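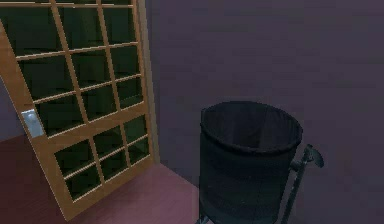
Who pays for repainting when a tenant leaves after a long tenancy?
In most cases the landlord pays, provided the marks on the walls are ordinary wear. The deposit may be applied only to damage beyond that, and the landlord must itemize it in writing.

Sirbridge Renters and Owners Forum
Section: Deposits and Move-Out

Posted by teoh_lettings
The question and answer at the head of this thread are taken from our office guidance. Members are invited to comment on how they apply it in practice. Our own office treats interior paint as having a useful life of 3 years. After that period, no charge is made for repainting unless there is damage to the wall itself, such as large holes or water damage caused by the tenant. Members should check their own state and city rules before adopting the same figure.

Posted by harborside_owner
I must respectfully disagree with the 3-year figure. The paint used in my units is of good quality and lasts considerably longer. I see no reason to absorb the full cost when a tenant has smoked indoors or painted a bedroom dark purple without consent.

Posted by teoh_lettings
Smoking and unapproved colors are separate matters. Both are covered in our lease, and both may be charged. The useful life figure applies to scuffs, fading and small nail holes.

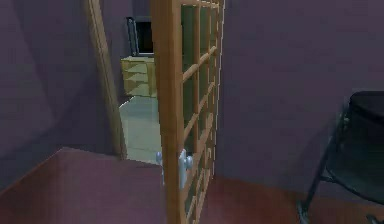 Where a charge is justified, we reduce it according to the age of the paint. A wall painted one year before move-out would be charged at two thirds of the cost, and a wall painted two years before at one third. The calculation is attached to the deposit statement so that the tenant may review it.

Posted by unit17
As a tenant, I would like to raise a related point. My former landlord, Veder Property, withheld $70 for "touch-up, hallway" with no receipt and no date for the last painting. I had lived there for five years. I wrote twice and received only a form letter in reply. Is a tenant entitled to ask when the walls were last painted?

Posted by rumetti_mgmt
A tenant may certainly ask, and a landlord who keeps proper records should be able to answer. At Rumetti we record the date, the rooms and the paint code for each unit. I would suggest a third letter, sent by certified mail, which requests the following:
- the date of the last painting
- a copy of the invoice or receipt
- the move-in and move-out inspection forms
If no answer is received, small claims court remains available, although the filing fee should be weighed against the amount.

Posted by harborside_owner
With respect, a court filing over $70 serves neither party. A telephone call to the manager would be the sensible first step.

Posted by unit17
I have called. The manager referred me back to the form letter.

Posted by rumetti_mgmt
In that case the certified letter is appropriate. Please keep the mailing receipt with your copy of the lease - the court will expect to see both.

Posted by teoh_lettings
I concur. Please also check the deadline for returning deposits in your state, as a late statement can affect the landlord's right to withhold anything at all. Our guidance on inspection forms will be posted in this section in October.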